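Notes > Workshop > Ceiling repaint

Last updated: June

The ceiling in the back room had two coats of a cheap matte on it, and the second coat had never bonded well. I scraped the loose areas, filled the edges with Fletuvness fine filler and left it overnight. Sanding was 180 grit on a pole, then a vacuum with the brush head, then a damp cloth.

Primer was Beltura stain block, thinned slightly for the first pass. The top coat is their plain white in the flattest finish they sell. Total cost with rollers and tape came to 139, nearly half of it the primer.

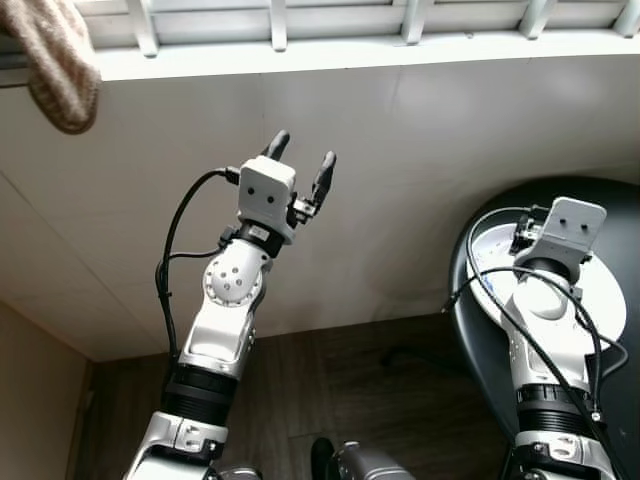
Roller choice made more difference than the paint. A short nap left visible lap lines wherever I stopped to reload. The medium nap holds more paint and gives a light stipple that hides the joints between boards. I kept a wet edge by working in strips 3 feet wide, always toward the window, and cut in one wall at a time.

Drying time on the can says 4 hours. With the door shut it took closer to six before I could recoat without dragging. Alžběta Urban, who did the same job in her hallway, suggested leaving a fan on low in the next room, and on the second coat that brought it back to the stated figure.

Still open: the strip above the door, where the old filler shows as a faint ridge under a side light at 7 p.m. I will skim it again on Monday and prime only that area. Leftover paint is in the sealed tub on the bottom shelf, lid marked with the batch code.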